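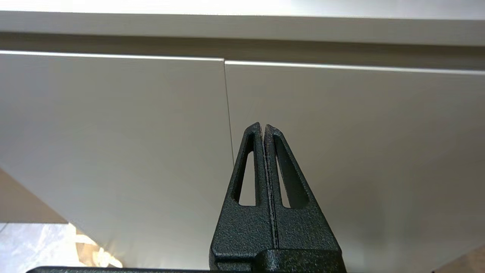 Opening handleless fronts with a two-finger gripper

Plain white fronts with a groove along the top are awkward for a robot hand. Rania Belhaj and Garba Ibrahim tried two ways of opening them at Gradeton, 80 pulls each.

Close the fingers first. Held together they make a narrow tip that goes into the groove — open fingers caught the edge of the next front.

Come in above the front, then lower the tip behind its top edge. Pushing straight in opened 60 of the 80. Lowering opened all but 3.

Keep away from the seam between two fronts. A tip too near it pulled both.

Wipe the top edge before a run. Dust from unpacking made the fingers slip.

Pull slowly for the first few centimetres, then at normal speed.

Notes by Radwa Naciri, updated 9 August 2024.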